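**Guvo, the "show it twice" training method: a review after 418 goes at a roll of tape**

The promise is that you move the arm through a job by hand a couple of times, press a button, go and make tea, and come back to a robot that has got the idea. I've read this promise before, usually attached to something that then needed a thousand demonstrations and a postgraduate. Guvo asks for 2 demonstrations per object. I gave it exactly that.

The method comes from Araba Osei and Trí Hồ, whose write-up is mercifully short and contains only one diagram with too many arrows. The gist: instead of learning every twitch of the arm, it learns where the gripper should be just before the grab, and leaves the getting there to ordinary motion planning. The wrist camera handles the last stretch. If you have ever parked a car by driving to the right street first and worrying about the kerb later, you've understood the paper.

**Setting up**

Installing took an evening. The instructions assume you own a Phan controller, and if you own anything else (I do) there is a page called "Other hardware", which says "should work". It did, after I'd found the joint limits file and turned one axis the right way round. Calibrating the wrist camera is dull and has to be done again each time you nudge the bracket. You will nudge the bracket.

**The results**

My test was plain: pick something out of a tray, put it down elsewhere, repeat. I used 6 objects. Over 418 attempts with the tape, Guvo got a clean pick in most of them, and the misses had a pattern. It would arrive at a good spot, wait, shuffle sideways, wait again, then close on air with great confidence. Moving the tray between goes bothered it far less than I'd expected. Changing the lamp bothered it a lot.

Against Rinditz, which I ran for most of last year, it's slower on each pick and much quicker to teach. Rinditz wanted a whole afternoon of demonstrations before it would so much as look at a new object. Guvo wants five minutes and some patience with the shuffling.

**Grumbles**

- The log viewer opens at the first attempt every time. By attempt 300 I had views about this.
- There's no way to tell it a grab failed except by stopping the run.
- "Confidence" is shown as a number with no units. I saw 2627 once. I don't know if that was good.
- Shiny things remain a sore point.

**Worth it?**

If you have a small arm, a wrist camera and jobs that change from week to week, yes. If your job never changes, stay with whatever you've got. Gultamine have said they'll build Guvo into their own software in November, so anyone who dislikes editing joint limits by hand might wait for that. I've kept it on my bench, with the old lamp.

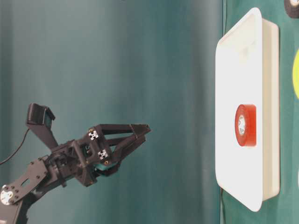
*Gripper open, red tape in the white tray.*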